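Closell Street Tenants Association
Minutes, general meeting, 26 November 2023
Held in the ground floor lounge, Trodadley building. Called to order 4:10 pm, late start, lounge was locked.
Minutes by the secretary. Draft until approved.

Attendance: 37 signed in, a few more stood at the back and left before the sheet got to them. Quorum met. No one from management, they were invited twice by email and once on paper.

1. Minutes of last meeting
Read out, one correction: the bike room lock was changed by the Joltell people, not by management. Approved with that change.

2. Heating
Longest item, took up most of the first hour. North side still cold in the mornings. Third floor says radiators come on at 5 and are off again before anyone is up. Fourth floor has the opposite problem, windows open all night.
Joltell (boiler contractor) sent a letter, read aloud. They say the controls are set by management and they can't touch the schedule without a work order. Management told two tenants by phone that Joltell sets it. Groans.
Agreed: everybody on the north side keeps a temperature log for two weeks, morning and night. Paper forms on the lobby table. Log goes to management with a cover letter and a copy to the city housing office.
Question whether space heaters are allowed under the lease. Lease says "no open flame appliances" and that's all it says. Secretary to ask in writing.

3. Laundry room
Dryer 4 is still out of order, has been since May. Sign on it has fallen off and people keep putting quarters in. Somebody please put a new sign up tonight. (Done during the break.)
Price went up again without notice. Proposal to ask for the machine contract. Passed, no one against.
Complaint about loads left sitting in washers for hours. Long back and forth. Some want a rule that you can take out another person's load after 15 minutes, others don't want strangers handling their clothes at all. Compromise: clean basket on top of the machine, 30 minutes, trial until next meeting.
Sunday evenings too crowded. Sign up sheet was tried before and got ignored. Dropped.

4. Winter bedding and clothing swap
Second year. Will be in the lounge again, one afternoon, exact day depends on when we can get the room. Last year too many coats and almost no bedding, so this time bedding gets its own table. Kids' prints go fast. Everything washed and dry before it comes down, no exceptions, and nothing with a smell of smoke. Pillows: new only.
Pants and skirts, please check zippers and buttons first. Last year we ended up with a whole bag that had to be thrown out.
Drop off in the lounge closet, key from the secretary. Label bags with size. Twin / full / queen for bedding, not "medium".
Leftovers go to the Tsegaye shop on the corner, they have agreed to take clean textiles but no shoes.
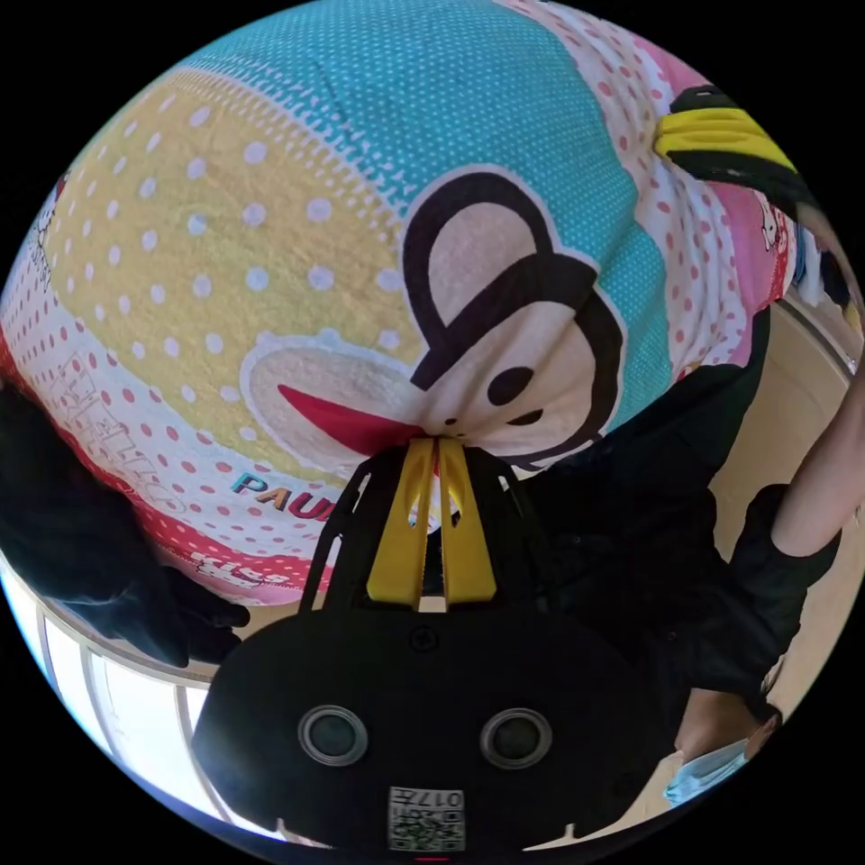
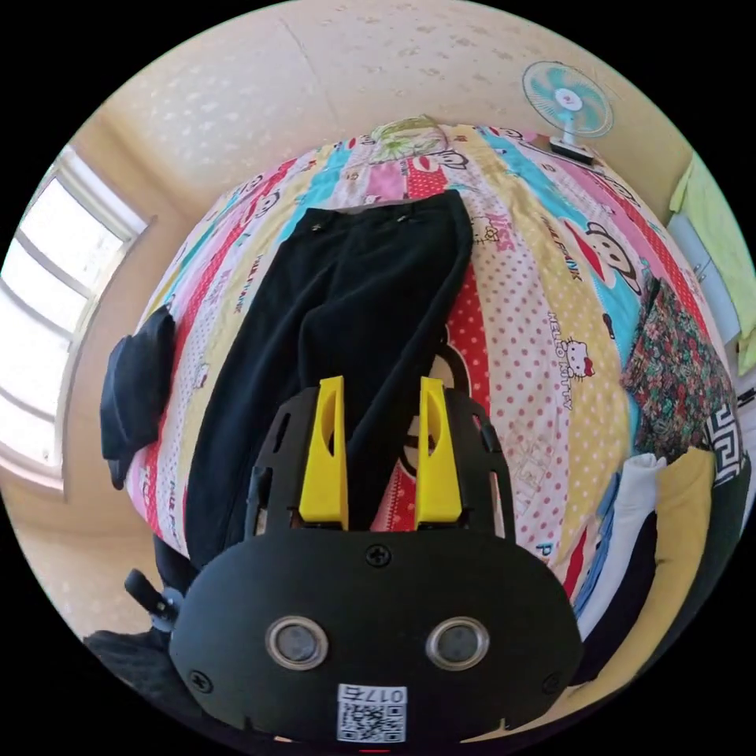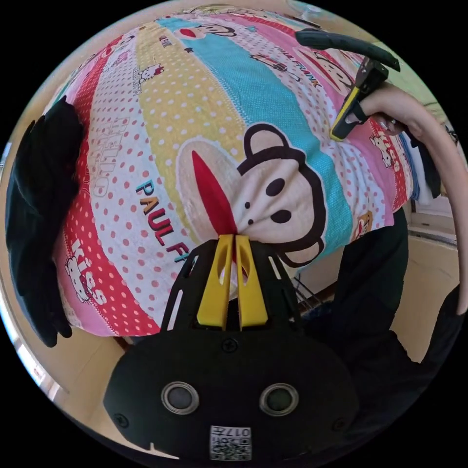 First and last: Paul Frank print bedding or similar, dotted, with the monkey. Middle: black pants.

Discussion on whether to charge. Last year free, a jar on the table made enough for the coffee. Proposal for a dollar a bag voted down, 11 for, 19 against, rest didn't vote. Stays free with the jar.
Flyer needed in more than one langauge. Two people offered to translate. Flyer up on every floor, not only the lobby, sixth floor said they never saw the last one.

5. Break
Ten minutes. Coffee ran out.

6. Money
Opening balance 412 dollars. In: dues, 200. Out: printing, coffee, copy of the building file from the city. Receipts passed around, all there except one for the printing, which will be looked for.
Dues stay the same for next year. Reminder that dues are voluntary and you can vote without paying. Asked twice whether this is really so. It is so, see bylaws section 3.

7. Elevator
Out 17 days total this fall going by the notes kept on the second floor. Inspection certificate in the cab is expired or at least the one posted is. Photo of the certificate to be sent in with the heating letter? Vote: no, separate letter, otherwise they answer one and ignore the other.
Request for a chair on the landing between three and four for people who have to walk it. Fire rules probably don't allow it. Will ask the fire dept non emergency line.
Groceries: list of people willing to carry bags up when the elevator is down is posted by the mailboxes. Please cross yourself off if you move out.

8. Mice
First floor and trash room. Exterminator came once, left glue traps, several people object to glue traps. Gap under the trash room door is the real problem, you can put your hand through. Ask for a door sweep. If nothing by next meeting we buy one ourselves and deduct it, if the lease allows, somebody check this.
Recycling: cardboard has to be broken down. Said every meeting. Saying it again.

9. Packages
Still going missing from the lobby. Management suggestion of a paid locker service not popular, who pays. Idea to have deliveries held at the Tsegaye shop, but the shop hasn't been asked and has very little room. Tabled.
In the meantime please don't buzz people in if you don't know them. Back door does not latch on its own, pull it.

10. Other business
- Courtyard lights: timer still on summer time, coming on an hour late. Add to heating letter (this one ok to combine, moved and passed).
- Piano in the lounge. Wanted or not? Hands went up both ways, too close to call, ask again when more people are here.
- Noise above 2C. Not for the general meeting, the two apartments to talk first.
- Somebody's blue umbrella from last meeting is still in the closet.
- Smoke detector batteries, change them. Spare 9 volts in the closet while they last.

To do
Temperature log forms printed and in lobby: by Tuesday
Letter on heating and courtyard lights: secretary
Letter on elevator: second floor
Laundry contract request: secretary
Swap flyer, translations, room booking: swap group
Door sweep price: first floor
Lease check, space heaters and deductions: whoever has the long version of the lease, please bring it

Next meeting same room, date to be posted once the lounge is confirmed. Adjourned 6:05 pm. Chairs need to be stacked against the window wall, not the radiator.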